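4.2 Appointment spacing and retention in the Pritonia cohort
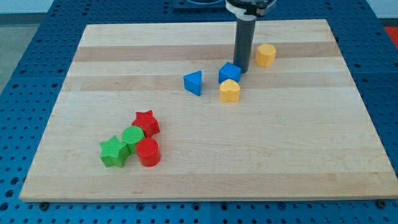
Figure 3. Single-finger gripper above a maple cutting board on a perforated blue table.

Retention was defined as at least one recorded medication pickup in each scheduled refill window during the follow-up period. Patients who transferred to another clinic with written confirmation were counted as retained up to the date of transfer and were then removed from the analysis. Patients who died were removed at the date of death. All others who missed a window by more than 28 days were classed as lost to follow-up, even if they later returned to care.

Of the 700 adults on antiretroviral treatment who were screened at the two Pritonia sites, 607 met the criteria for the spaced-refill schedule: 12 months or more on treatment, a suppressed viral load at the last test, and no active tuberculosis. The remaining 93 stayed on monthly refills and are described separately in Section 4.4. Because the schedule was assigned by clinical stability, the two groups are not directly comparable, and no test of difference between them is reported.

Among the 607 patients on the spaced schedule, 41 were lost to follow-up, or 6.8 percent. Losses were concentrated in the first two refill windows. Few patients who completed the second window were lost later, which agrees with the pattern we found in the pilot phase at the Durnico clinic. Distance from home to clinic showed a weak relationship with loss. Having changed phone number since enrollment showed a stronger one, although phone records were incomplete at the smaller site and this result should be read with caution.

Tracing was attempted for all 41 patients. Field staff made up to three phone calls, followed by one home visit where consent for visits had been given at enrollment. The reason most often given for a missed window was travel for seasonal work, followed by a belief that the next pickup date was later than the date printed on the card. The second reason led the sites to change the card layout in July, after the analysis period had closed. The effect of the new card is therefore not included in the figures given here.

Viral load results were taken from the laboratory register and matched to the clinic file by patient number. Two reviewers (R.R. and S.M.) checked a random sample of 100 matched records against the paper originals. Disagreements were settled by a third reviewer (J.B.). Where a patient had more than one result in the same window, the later result was used.

Two sensitivity analyses were run. In the first, the 28-day limit was extended to 60 days. In the second, patients who returned after a missed window were reclassified as retained. Both lowered the estimated loss, and neither changed the order of the factors associated with it. Estimates were also repeated with each site left out in turn. The smaller site contributed wider intervals, as expected from its size, and the direction of the estimates was the same at both.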